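27 October 2024

Back home, shoes off, tea going cold next to me, and I want to get this down before I sleep on it and start remembering it kinder than it was.

So the arm came down on the power supply again. Second time this month! I had really, truly believed that one was dead. I'd written "fixed" next to it in the notebook in September and underlined it like a fool.

The job is the one I've been moaning about in here for weeks. Old desktop tower on its side, cover off, and the arm is supposed to pick a hard drive out of the gray fixture next to the case, carry it over and put it where it belongs (and later on take it out again, which is a whole other page of complaints). Before every pick it does a little check move over the case, finger pointing down, to make sure the case is where we told it the case would be. The check move is meant to stop well above everything. It's the dullest part of the whole program and I usually use it to drink something.

We were at run 595. Everything before it had gone through well enough that I'd stopped watching closely, and I think that's the part that bugs me the most. 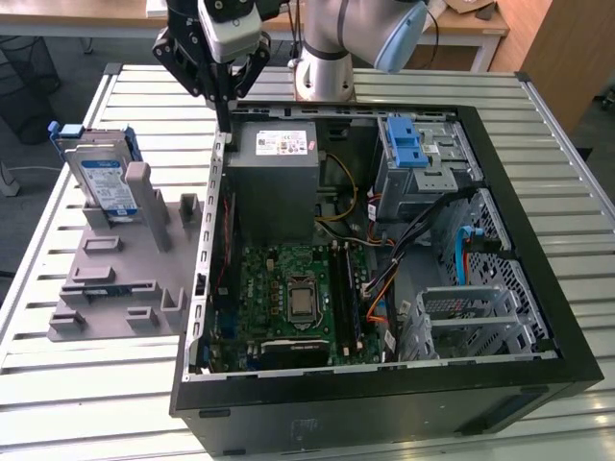
What happened

The finger went over to the corner of the power supply, the one up by the wall of the chassis, and it kept going down. Not fast. The check move is slow on purpose, and thank goodness for that. There was a sort of tick, then a creak from the case, and then the arm just leaned on it -- no stop, no light, nothing. I sat there for what felt like ages, probably a second and a half, thinking "well, it'll trip any moment now." It didn't trip. I hit the red button.

I want to write that down properly: I hit the button, the arm didn't stop by itself. The contact limit exists for exactly this and it did nothing at all.

My hands were shaking a bit afterward, which feels silly when all it did was push on a metal box. But I reach into that case all the time to reseat a cable or pick up a dropped screw. I'm supposed to pause the arm first and I do, nearly always, and "nearly always" is not a phrase I enjoyed hearing in my own head while I stood there.

Damage: a scuff on the metal and a finger that I could wiggle when I shouldn't be able to wiggle it. The board looked okay to me. I haven't powered the machine up to find out, that's for tomorrow.

What I thought it was

My first guess was the case had moved. The table is all ribs and a tower will creep along it if you keep nudging it, I've seen it walk a good bit over an afternoon. So I got the ruler out and measured from the rim and no, it was right on its marks. Second guess was the loose finger, that it had been loose for a while and was hanging lower than the program thought. I liked that one a lot because the fix is a hex key. I took both fingers off, cleaned them, put them back, tightened everything I could get at.

Then I ran the drive part at a crawl with one hand on the stop, a lot of times, going in toward the blue cage and backing out again.

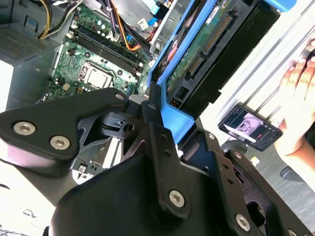
And it behaved beautifully, of course. Every approach was straight, every retreat was straight, and I started to get that warm sleepy feeling that the hex key had saved me. I even got the good cookies out of the drawer.

Only then I went back and did the check move by itself, same crawl, and down it went toward the same corner. So it wasn't the finger (I mean, the finger was loose, but it was loose from the hit and didn't cause it). I had it the wrong way around for most of the afternoon.

What it was, I think

Okay, so this is embarrassing. There are two settings files. One gets loaded when the arm starts up cold, and the other gets loaded when you come back from a pause. The cold one has the right height for the check move and the right contact limit, the one I fixed in September. The other one is the old file from when the fixture was still the Filton plate, which sat lower, and the contact limit in there is 400, in units I'm not even certain of, and whatever they are it's far too many. I paused for lunch. I came back, pressed resume, and from then on we were running on the old numbers.

That means the crash earlier this month was almost surely the same thing. I looked in the notebook and there it is in my own handwriting, "after coffee." I could have screamed!

I deleted the old file. Then I got nervous and put it back under another name, and then I made the arm refuse to move at all if the two don't match. It's ugly but it works -- I paused and resumed until I was sick of the sound of it, and it loaded the right height every time. I also stuck a strip of tape on the pendant that says PAUSE = CHECK THE LIMIT. It's bright orange tape, left over from the Nokasine job, and I can see it from my chair.

Before packing up I ran the check move down by hand, step by step, to find the exact height where the finger meets the metal, so that I'd have a true number to put in and not one of my guesses. Took forever. I typed the whole thing up for Hagedorn as well, the two files and the lunch break and all of it, and sent it before I could talk myself into making it sound better.

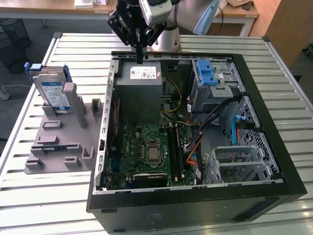
Hagedorn wrote back within the hour that a contact limit should never live in a file a person can swap by accident, that it belongs in the safety controller with a password on it, and had I stopped using the arm. Also that a resume which changes any limit ought to be reported as a safety event even when nothing gets hurt.

Which, yes. Fair. I had a little sulk about "by accident" and then I read it again and it was kinder than I'd taken it. I wrote back that the arm is off and the key is in my coat pocket (it is, I just went and checked).

So tomorrow: power up the poor tower, new finger from the Wolitz box if there's one left in there, and fill in the form for the safety thing. I have never filled in that form. I don't know where they keep it. And I need to look up how to get into the safety controller, because the password on the sticker is definitely not the password.

Tea's completely cold. Bed.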